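5.3 Failure analysis: loss of grip on tapered objects

The drop rate reported in Section 5.1 was not spread evenly over the object set. Boxes, jars and straight-sided cups were almost never dropped. Most of the losses came from a small group of objects whose sides slope, and the worst of these was the white cone-shaped vessel, which is widest at the top and narrows to a small foot. In this section we describe how those drops came about, why our fault detector missed them, and what we changed.

All trials discussed here are from the tabletop set. Demonstrations were recorded with the hand-held version of the Rimeda gripper, which has the same finger geometry and pads as the one mounted on the arm. Apart from the object to be moved, the table could hold one other item that the policy had to leave alone. Figure 7 shows the fingers and one such item, a ribbed white object on a round brown base. 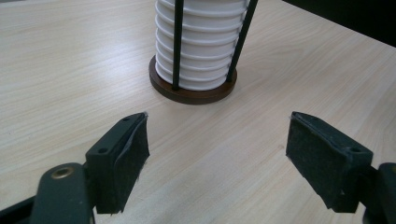

Figure 7. Gripper fingers with black pads on their inner faces, open toward the ribbed object on its brown base.

We ran 200 trials with the cone-shaped vessel under the baseline policy. Trials were logged by Weronika Pawłowska, who also labeled the failures by hand from the wrist video before seeing the detector output. A trial counted as a drop if the object left the fingers at any point between lift and release. Trials in which the object was knocked over before contact were counted apart and are covered in Section 5.4.

The labeled drops fell into two groups. In the smaller group, only one pad had made full contact and the object turned out of the grip as soon as the arm began to rise. These cases look like ordinary bad grasps. The fingers close to a smaller width than planned, the motor current stays low, and the detector stops the arm. No change was needed for them.

The larger group was more of a concern. The grasp looked sound at lift. Both pads were in contact, the current was within limits, and the width matched the plan. The object then crept through the pads during transport, slowly at first, and came free when the arm slowed down above the target. In the worst cases the arm went on to complete the place motion with nothing in the fingers and reported success. A false report of success matters more to us than the drop itself, as the next job in the queue is started on the strength of it. During one run in the Presonley test cell this led the arm to set a second object down on top of a first one lying on its side.

We traced the creep to how grasp height is chosen. The baseline planner, taken over from our earlier work on the Billum bin-picking task, looks for the height at which the object fits the fingers with the most room to spare on both sides. On a straight-sided object this does no harm. On a tapered one it sends the fingers to the narrowest part. In the view from the hand-held gripper the pattern is easy to recognize in the demonstrations as well, and we went back to them to see whether the policy had learned it from there.

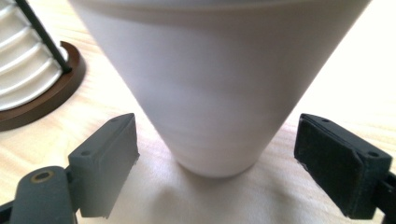

The choice of grasp height in the demonstrations turned out to be less consistent than we had assumed. Operators were told to take each object "where it feels secure" and were given no height. From the wrist view this is a hard call to make on the cone-shaped vessel: its top runs out of the image, so the widest part cannot be seen, while the small rounded base is in plain sight between the two fingers. An operator or a policy working from this view alone has good information about the foot of the object and poor information about everything above the upper edge of the image. We believe this bias carried over into the learned approach height, although we did not run a separate test to confirm it.

Pad contact made the problem worse. The pad faces are flat and stay parallel as the fingers close. Against a sloped side they meet the object along a short edge, and the full face is never used. The friction estimate in the baseline controller assumes full contact, so the closing force it asks for is too low. Raising the force across the board was tried first and set aside. It reduced the creep but left marks on softer objects in the set, and it did nothing about the false reports.

Why the detector missed the slow cases. The fault detector compares finger width against the planned width over a sliding window of 600 ms and raises a stop if the change passes a threshold. The threshold had been tuned on sudden losses. When an object creeps, the width changes by a small amount in every window and never passes the threshold in any one of them. By the time the object came free, the arm had in many trials entered the place phase, where the width check is switched off so that the planned opening of the fingers does not trigger it. This second condition had been written into the controller early on and was not described in our own safety notes. We found it only by reading through the log of trial 209, in which the width signal falls to zero a full second before the release command is sent and no fault is raised.

Changes made. We made three changes to the controller and one to the recording procedure. First, the width is now compared with its value at lift as well as with the previous window, so that slow changes add up. Second, the check stays on during the place phase until the release command has been issued. Third, success is no longer reported from arm position alone; the fingers must have held a width above zero up to release. For the recordings, operators are now given a target height band for each object, marked on a card beside the table and kept out of the camera view.

With these changes the detector stopped the arm in all of the slow cases when the logged signals were replayed. Replay is not the same as a live test, and we make no claim here about the drop rate under the new controller. Live trials using the Żak wrist mount are planned for July. What the replay does show is that the information needed to catch the fault was present in the signals from the start.

Two limits should be noted. The labels come from one person, and the moment at which creep begins is hard to place exactly on video; we allowed an error of up to 2 frames. Also, the new check cannot tell a creeping object from one that gives way under the pads. A soft object that is slowly squeezed will produce the same falling width and will stop the arm. For the present set we accept these extra stops. On a line where a stop is costly, a separate limit for each type of object would be needed.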